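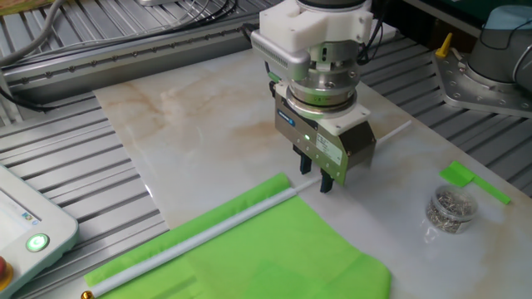 An Arkari gripper open above the marble-patterned work surface, with green flag fabric and a white rod below.

Arkari Opens Flag-Handling Recordings to Outside Labs

PRIKMONT – Arkari today announced the first release from Sendumine, its program to record robot arms handling thin fabric. The release contains 346 demonstrations in which an operator guides an arm through lifting, moving and laying down a flag on a pole. Labs and companies can apply for access starting in March.

Sendumine is meant for teams that train robots from examples instead of writing out each motion by hand. Many collections of this type cover boxes, cups, blocks and other things that keep their shape. Fabric is harder to find, and fabric fixed to something stiff is harder still. A flag on a pole combines the two. The pole can be planned for, while the cloth folds, swings and catches in a slightly different way each time it is moved.

The recordings were made at Arkari's shop in Prikmont over seven weeks. An operator controls the arm for the whole of each demonstration. The system stores the arm's joint positions, the opening of the gripper and video from fixed cameras, all on one clock. Each demonstration also carries a short written label stating what the operator was asked to do, such as "lift the flag by the cloth" or "lay the pole across the table."

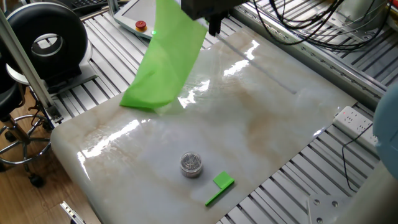 Green fabric hangs at the gripper over the work surface. A small container of metal pieces and a flag-shaped green part lie nearby.

Operators worked from a list of starting positions. In one group the flag starts open, in another it starts bunched up, and in a third it is partly rolled around its pole. The list does not tell the operator where to grip. Arkari left that choice open so that the collection would hold several ways of doing the same job.

Failed attempts are part of the release. When the cloth slips, or when the arm has to back off and try again, the recording keeps running and the label notes it. Arkari held earlier collections to clean runs only and found that systems trained on them did poorly once something went wrong. A robot that has never seen a dropped corner has no example of how to pick it up again.

Other items stay on the table during many of the demonstrations, including small parts in a clear container. The surface itself is glossy and patterned. Overhead lights reflect in it, and the reflections vary from one camera position to another. Arkari did not correct the video for this. Customers who run arms on shop floors rarely have matte tables and even lighting, and a system that learns only from tidy video tends to struggle when it is moved.
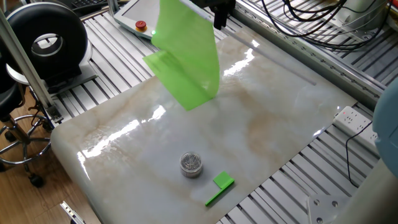 Folded green sheet held in the gripper above the tabletop. The gripper's fingers hold the material at its top.

The first release was checked by Steinarsdóttir, a testing firm that works with makers of textile equipment. Its staff reviewed every recording against its label and marked the ones where the two did not agree. Arkari then corrected those labels or withdrew the recordings. The review notes will be supplied along with the data – including the notes on recordings that were withdrawn.

Arkari plans a second release in the fall with 570 more demonstrations. It will add table linens, bagged garments and a wider range of pole lengths. A separate set of 400 short recordings, each covering a single grasp, is being prepared for teams that want to train the grip on its own before moving on to longer jobs.

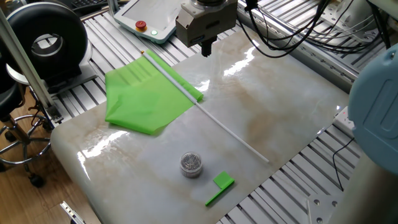
Access to the first release is free for universities and nonprofit labs. Commercial users pay a yearly fee based on company size. Both groups receive the same files, the label list, the review notes and a written guide to the table layout and camera placement. The guide also explains how to build a similar work cell from standard slotted aluminum rail, for those who want to add recordings of their own.

Outside recordings can be sent in for a later release if they follow the Sendumine label format. Arkari will check them in the same way as its own and will credit the lab that made them. Material that shows people's faces or readable personal information will not be accepted.

Applications go through the Sendumine page on the Arkari website. Applicants should state which robot arm they use, what they plan to train, and whether they need the full video or the reduced version. Replies are sent by email.

About Arkari
Arkari builds robot work cells and control software for small manufacturers. The company is based in Prikmont and runs its own recording and test shop there.

Press contact: Arkari Press Office, Prikmont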